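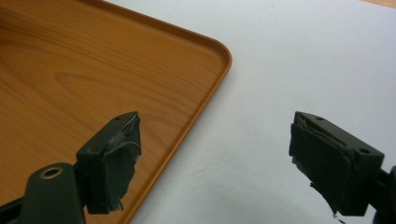 Wood grain: where the lines come from

Look at the top of a table, a door or a floorboard and you will probably find lines. Some run straight from one end to the other. Some bend into long arches, one inside the next. The pattern made by these lines is called the grain, or sometimes the figure. Woodworkers use the word "grain" mainly for the direction in which the fibres of the wood run, and "figure" for the pattern on the surface. Most other people say "grain" for both, and this page does the same unless the difference matters.

What wood is made of

Wood is made of cells. Most of them are long and thin, like drinking straws, and they point up and down the trunk. While the tree is alive, some of these tubes carry water from the roots to the leaves. They also hold the tree up. The walls of the tubes contain two important materials. One is cellulose, which forms strong threads. The other is lignin, which fills the space between the threads and makes the wall stiff.

Paper is also made mostly of cellulose. Much of the lignin is removed first when good white paper is made. Newspaper keeps most of its lignin, and lignin turns yellow in light. Leave a newspaper on a sunny windowsill for a few weeks and you can see the result.

How a trunk gets wider

A tree grows taller only at the tips of its shoots. A nail knocked into a trunk at the height of your shoulder will stay at that height above the ground, however tall the tree becomes. (Please do not test this. Nails damage trees.)

The trunk gets wider in another way. Just under the bark is a very thin layer called the cambium. The cells in the cambium divide again and again. New cells on the inner side become wood. New cells on the outer side become the inner bark. The newest wood is therefore always on the outside of the trunk, next to the bark, and the oldest wood is in the middle.

Why there are rings

In places with a warm season and a cold season, a tree does not grow at the same speed all year. In spring it needs a lot of water for its new leaves, so the cambium makes wide cells with thin walls. This part is called earlywood. Later in the summer the cells are narrower and have thicker walls. This part is called latewood. In winter the cambium rests.

In pine and many other conifers, earlywood looks pale and latewood looks dark. One pale band and one dark band together make one growth ring, and one growth ring usually stands for one year. If a small trunk has 17 rings where it was cut, that part of the trunk was most likely 17 years old.

The word "usually" is needed here. A tree can make a false ring if a dry spell stops its growth for a while and rain then starts it again. In a very bad year a ring may be missing from part of the trunk. Trees in tropical forests that are warm and wet all year may have rings that are faint, or no clear rings at all.

Reading the rings

A wide ring means the tree grew well that year. A narrow ring means it grew slowly. The cause could be too little rain, a cold summer, insects eating the leaves, or taller trees blocking the light. One ring alone does not say which of these it was.

Scientists compare rings from many trees in the same area. If all of them have a narrow ring in the same year, the cause was probably the weather. The study of tree rings is called dendrochronology. The word comes from the Greek words for "tree" and "time".

A tree does not have to be cut down to be studied. A thin hollow drill, called an increment borer, can take out a sample about as wide as a pencil. Tiburcio Medrano keeps a collection of such samples from the pine woods at Danura. Each one is glued into a grooved wooden strip and sanded smooth so that the rings can be measured under a microscope. The shortest sample in his first drawer shows 13 rings. It came from a young tree at the edge of a path.

By matching the rings of living trees with those in old beams, and the old beams with even older wood found in bogs and rivers, scientists have built records that go back well over 2000 years. This is called cross-dating.

From rings to lines

Rings are circles, more or less. Boards have lines. The difference comes from the direction of the cut.

Picture the tree as a stack of paper cups, one pushed over the next. Each cup is one year of growth, and the cups are upside down, with the narrow end at the top. How the rings look depends on how you slice the stack.

Cross cut. The saw goes straight across the trunk. The rings appear as circles. This surface is called end grain, and you can find it on a tree stump.

Quarter cut. The saw goes along the trunk and through the centre. The rings appear as lines that are nearly straight and lie side by side.

Flat cut. The saw goes along the trunk but misses the centre. In the middle of the board the rings appear as tall arches. Near the edges they become straighter. Sawmills cut many boards this way because it is quick and wastes little wood.

Knots

A knot is the place where a branch joined the trunk. As the trunk grows wider, its wood closes in around the base of the branch. When the trunk is sawn into boards, the saw cuts through the branch as well, and the cut branch shows as a round or oval mark. The grain bends around it in the way water in a stream bends around a stone.

If the branch was alive, its wood is joined firmly to the wood of the trunk. This is a tight knot. If the branch had died, the trunk grew around it without joining on. This is a loose knot, and it can fall out and leave a hole.

Grain and strength

Wood is much stronger along the fibres than across them. A thin strip of wood snaps easily if its fibres run across the strip. If they run along it, the strip bends a good deal before it breaks. This is why the fibres in a cricket bat run from the handle down the blade.

Wood also swells when the air is damp and shrinks when the air is dry. It moves a lot across the grain and very little along it. A wooden door that sticks in wet weather has usually become slightly wider. Its height has hardly changed.

Grain that is printed

Many things with a wood-grain pattern did not get it from a tree. The pattern can be printed, like the one on the orange tray at the top of this page. A printed pattern can be given any colour, including colours that no common timber has.

There are some ways to tell printed grain from real grain:

Look for repeats. A printing roller makes the same pattern each time it turns, so the same knot may turn up again further along. In real wood no two knots match exactly.

Look at the edge. In solid wood the lines on top continue over the edge and meet the end grain. A printed pattern often stops at the edge, or runs on in a direction that makes no sense for a tree.

Touch the surface. Bare wood may have small ridges where the latewood is harder than the earlywood. This test is less useful if the wood has been varnished, and some printed surfaces have ridges pressed into them.

Something to try

You need a sheet of plain paper, a wax crayon with its wrapper removed, and a piece of bare, rough wood such as an old fence board. Ask an adult to check it for splinters.

1. Lay the paper on the wood and hold it still.
2. Rub the side of the crayon over the paper, using light, even strokes.
3. Move to another part of the board and make a second rubbing.
4. Compare the two. Find where the lines are close together and where they are far apart.

Words used on this page

Cambium: the thin layer under the bark where new wood is made.
Cellulose: the material that forms strong threads in the walls of plant cells.
Cross-dating: matching ring patterns from different pieces of wood.
Earlywood: the part of a ring made in spring.
End grain: the surface seen when wood is cut straight across.
Latewood: the part of a ring made later in the growing season.
Lignin: the material that makes the walls of wood cells stiff.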